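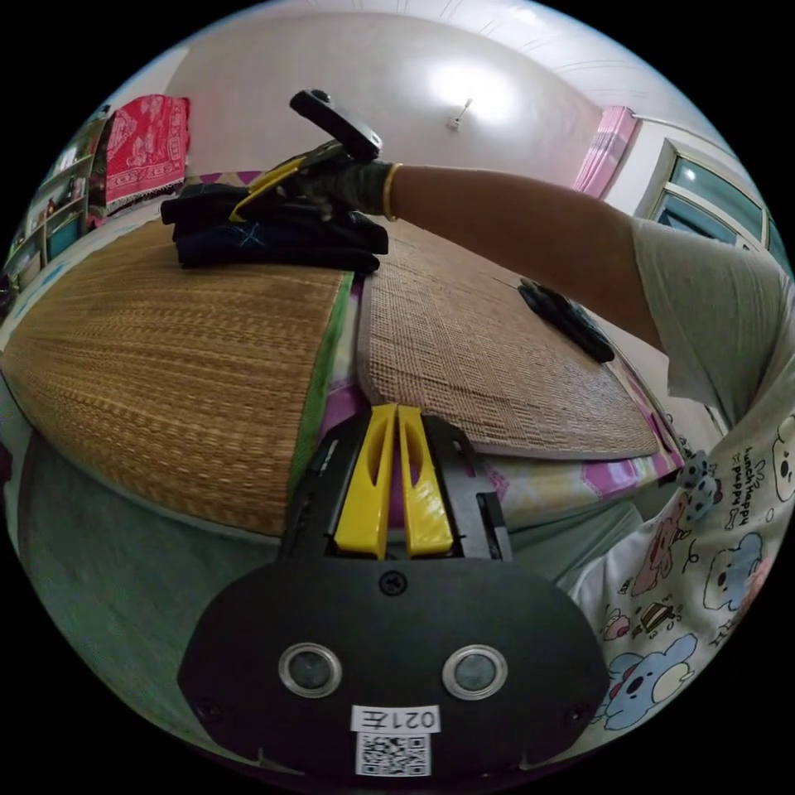 Figure 4-1. Bed with pink patterned surface.

4. Placement and first run in bedrooms and matted rooms

This section applies to the Fleltitz dehumidifier when used in a room with bedding or a woven floor covering. For basements and laundry rooms, see Section 5. Unpacking and the parts list are in Section 2.

4.1 Before you start

Leave the unit upright for two hours after delivery before connecting it to power. If it was laid on its side during transport, leave it upright overnight.

Check that the following are at hand:
Base tray
Drain hose and hose clip
Felt pads, large
Water tank with float fitted
Sensor cable (Parisi models only)

CAUTION: Do not run the unit on a bed, mattress, or folded bedding. The air intake is on the underside of the rear panel and will be blocked.

CAUTION: Do not use an extension cord under a mat or rug.

4.2 Choosing a position

1. Measure 1,000 mm from the edge of the bed to the air outlet. The unit may stand farther away but not closer.
2. Keep curtains, hanging bed covers, and loose paper out of the airflow.
3. Turn the outlet toward the center of the room. In a room with a closet used for bedding storage, turn the outlet toward the closet and leave the closet door open.
4. Close windows and any door to an unheated hallway.
5. Confirm that the power cord reaches the wall outlet with slack. The cord must not cross a walking path.

Note: The humidity sensor is behind the small grille to the left of the tank. Readings taken within the first hour after a bed has been made or aired may be high. Wait before changing the set point.

4.3 Woven and tatami floors

The feet of the unit are hard plastic and will mark a woven surface. Always fit the base tray on this type of floor.

1. Sweep along the weave, not across it. Do not wet-mop.
2. Let the floor air with the windows open. Skip this step on a rainy day.
3. Peel the backing from the felt pads and press one onto each corner of the base tray, felt side down.
4. Set the tray down flat. Where possible, keep it clear of the seam between two mats.
5. Lift the unit onto the tray with one hand under each side recess. Do not drag it.
6. Press down on the top cover at each corner. If the unit rocks, move the tray and check again.

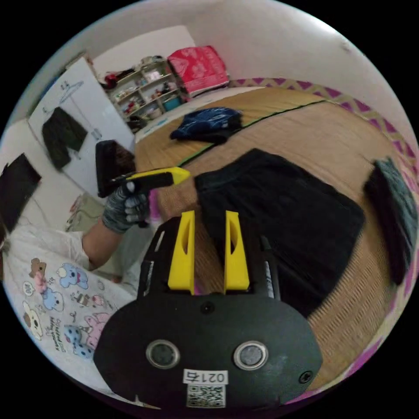
Figure 4-2. Tan woven tatami with green stripe. Knit glove worn on the hand holding the tool.

Cut strapping and tape away from the mat. If this must be done in the same room, lay a sheet of cardboard on the floor first and cut away from your body. Retract or cover the blade before putting the tool down.

Note: New woven matting gives off moisture for the first season. Expect the tank to fill more often, and see the tank table in Section 6.

CAUTION: If water is spilled on the mat, blot it at once with a dry cloth and move the unit away. Do not direct the outlet at the wet area from close range. Fast drying on one side can lift the weave.

4.4 Fitting the tank or drain hose

Use the tank for normal bedroom operation. The drain hose is intended for rooms with a floor drain or a low sink.

Tank:
1. Slide the tank in until the catch clicks.
2. Check that the float moves freely.
3. Fold the handle down. The front cover will not close with the handle raised.

Drain hose:
1. Remove the tank and set it aside.
2. Pull out the rubber plug at the lower rear. Keep the plug.
3. Push the hose over the outlet as far as the raised ring and fit the clip.
4. Route the hose downhill for its whole length. A loop or a rise will stop the flow and trip the full-tank alarm.
5. Put the tank back. The unit will not start without it, even when the hose is in use.

4.5 First run

1. Plug in the unit. The display shows two dashes, then the current humidity.
2. Press MODE until the bed symbol appears.
3. Set the target with the arrow keys. The default is suitable for most bedrooms.
4. Press START. The fan starts immediately. The compressor starts after a delay, with a low hum and a slight vibration through the tray.
5. After the first hour, check the tank. A small amount of water should be present unless the room was already below the target.
6. Check the floor under the tray for damp.

In bed mode the display dims and the fan stays at the lower speed. The full-tank alarm is reduced to a light with no tone. To restore the tone, hold MODE and the down arrow together until the display blinks.

4.6 Data log (Parisi models)

The log holds 1,824 readings. When it is full, the oldest entries are overwritten. To clear the log, stop the unit, hold LOG, and release it when CLR is shown. Settings are not affected. Removing the tank pauses the log but does not erase it.

4.7 Problems at first run

Display shows E2: tank not seated or float stuck. Remove the tank, free the float, refit.

Unit runs but no water collects: target set above room humidity, or room too cold. Lower the target. See the temperature limits in Section 9.

Rattle at low speed: tray not level, or front cover not fully closed.

Musty smell from outlet: clean the filter as described in Section 7. If the smell remains after a day of use, run the unit in fan-only mode with a window open.

Feet have marked the floor: base tray not fitted, or felt pads missing. Replacement pads are sold by Skonico dealers as a set.

4.8 Moving the unit to another room

Stop the unit and wait for the fan to finish its run-on. Empty the tank, disconnect the hose if fitted, and refit the rubber plug. Carry the unit upright and move the tray separately. Wipe the felt pads before setting the tray on a different floor, and replace any pad that has picked up grit.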